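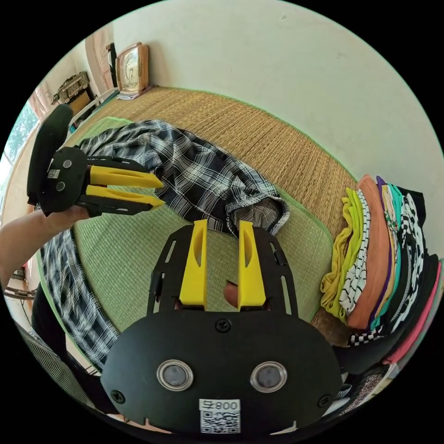

Yellow-fingered grippers and a plaid shirt on the mat during Fallon's open day. (Photo courtesy of Tronton)

I'd pictured a lab. You know, white coats, a big arm behind glass. What I got on a Wednesday in September was a bedroom with a straw mat, a lot of laundry, and my host, Catriona Rutherford, telling me to leave my shoes by the door.

Rutherford runs the folding project at Tronton, and Fallon is the house where the team does its work. The idea is pretty simple: people fold clothes with hand-held grippers, one in each hand, the grippers record it all, and someday a robot learns from it. Folding with two pinchers is slow going, by the way! My first T-shirt took me 9 minutes and looked like a burrito.

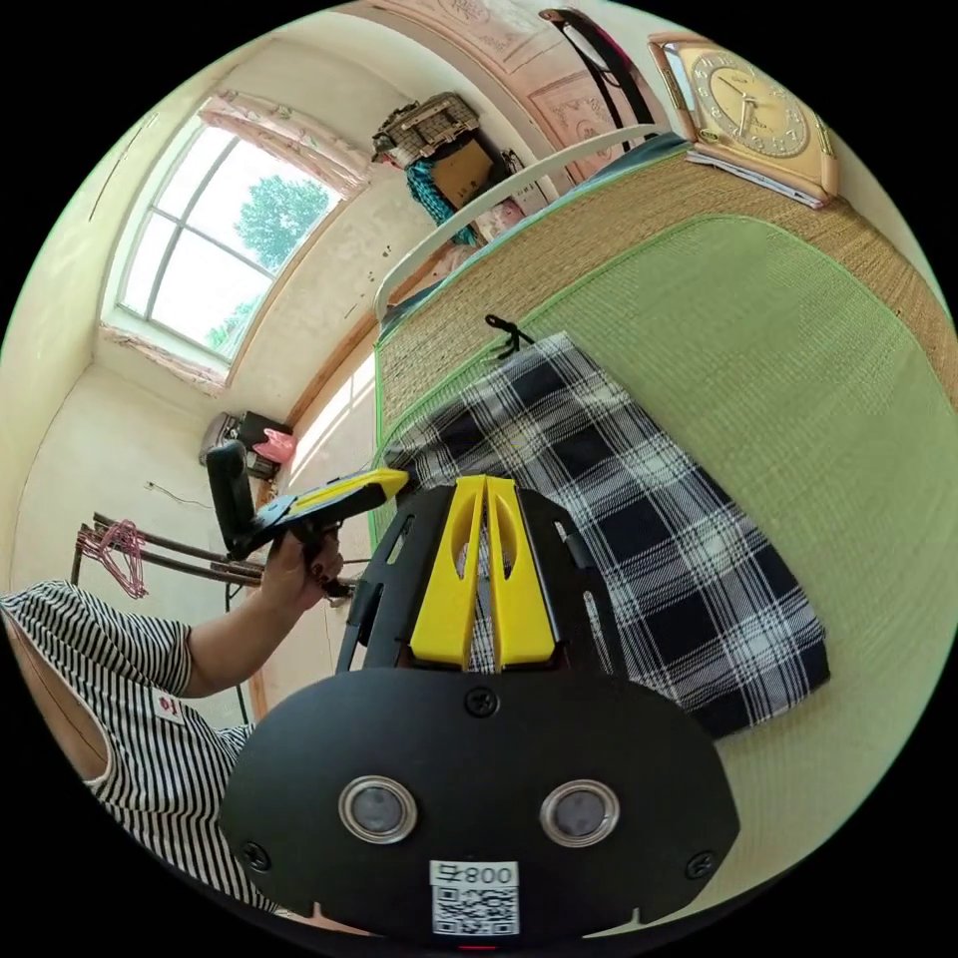 Plaid cloth, folded, on the green mat. (Photo courtesy of Tronton)

"Everybody grabs the collar first," Rutherford told me. "Go for the hem." So I went for the hem, and my second try was better (a flatter burrito). She says a new folder needs 40 shirts before the hands settle down, and I believe her, my thumbs were sore by lunch.
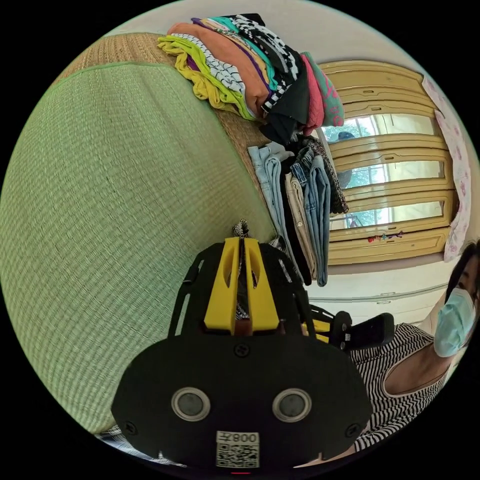
Pants are a whole other story. Denim is stiff and heavy and it slides right out of the fingers if you pinch too close to the edge. I dropped the same pair three times and finally handed my grippers back and went looking for coffee.

The next open day is at the Aitken house, and you'll want to sign up early. Wear socks.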